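### 3.2 Surface sampling and drying conditions

Household surfaces were included in the survey to test whether residue from dish detergent persists on work areas after routine wiping. Sites were recruited in the Kariuki district and coded by building. Surfaces were classed by color and finish before sampling, as pale finishes gave higher background readings in the pilot work (Urio and Langat, Section 2). 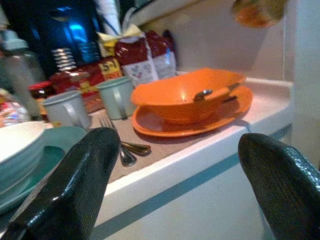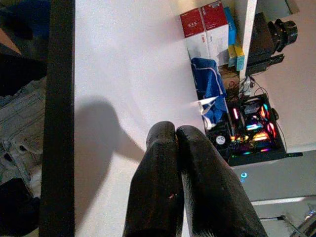

**Figure 4.** Light-colored indoor surfaces. First image: kitchen counter with an orange bowl on a matching plate. Second image: plain white table surface with a black strip along the left side.

Each site was wiped with a damp cotton cloth using the Rikow protocol, in which the cloth is folded twice and drawn across the sampling area in parallel strokes. Cloths were sealed in glass jars and extracted in 100 mL of deionized water. Extracts were shaken for 17 min, then spun at 3000 rpm and filtered. Surfactant content was read by the methylene blue method against a blank prepared from an unused cloth.

Repeat samples were taken after 24 h with no further cleaning in the interval. Sites where the occupants reported using the surface during that period were kept in the data set but flagged, and the analysis was run with and without them. Gekavine and Kevavwood buildings differ in water hardness, so building was entered as a fixed effect. Hardness itself was not modeled, as tap samples from Kevavwood were collected only in December.

Readings below the detection limit were replaced by half the limit. Two alternative substitutions are compared in Appendix B.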